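Home News Labs Events Contact

Kirner compares two finger sets on two-arm grocery cell

By Dalia Tamošiūnaitė
April

Kirner has begun comparing gripper fingers on its two-arm test cell, using thin plastic bags and fresh fruit as the test load. The trial pits the stock Deltix fingers against a set cut by Diệp, a small tooling shop, and is due to run until each set has logged 400 attempts.

The task is to move fruit between a pink bag and a green basket. Film is the hard part — it folds between the fingers and hides what is inside from the wrist cameras. Both arms run on the same Hokum controller for every attempt, so that only the fingers change.

By Wednesday the team had 544 attempts on record across the two sets. Of those, 15 were thrown out over logging faults. Kirner has not released success rates and says it will publish them together with the camera recordings. 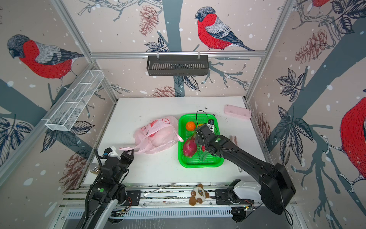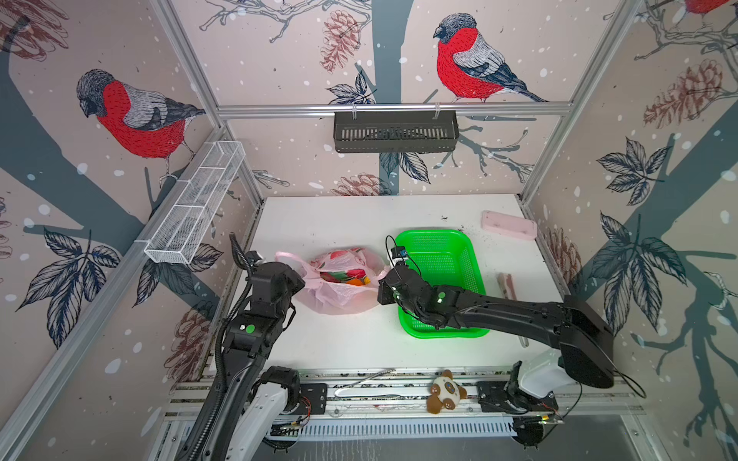
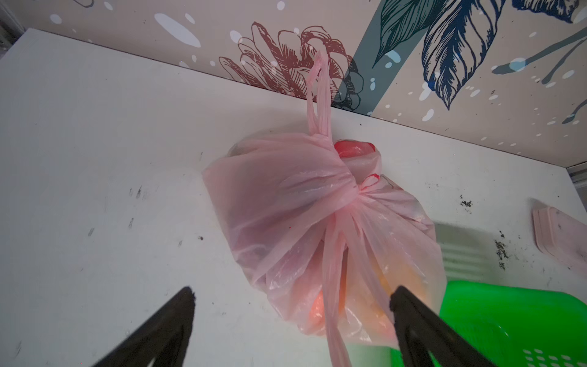

Wrist camera view of the bag, with the gripper fingers at the bottom.

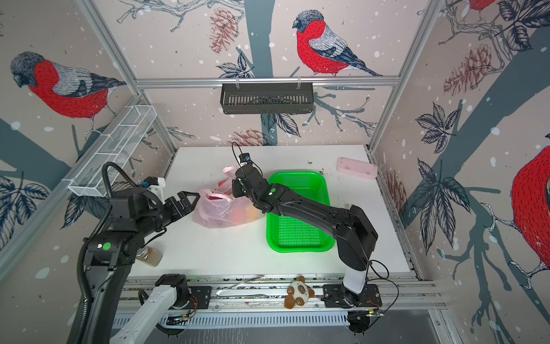

Photos: Kirner

A second round will keep the winning fingers and compare wrist cameras — the current small module against a wider one. No start date has been set.

Recent items
Hokum updates its arm controller
Diệp moves to a larger shop
Deltix lists spare finger pads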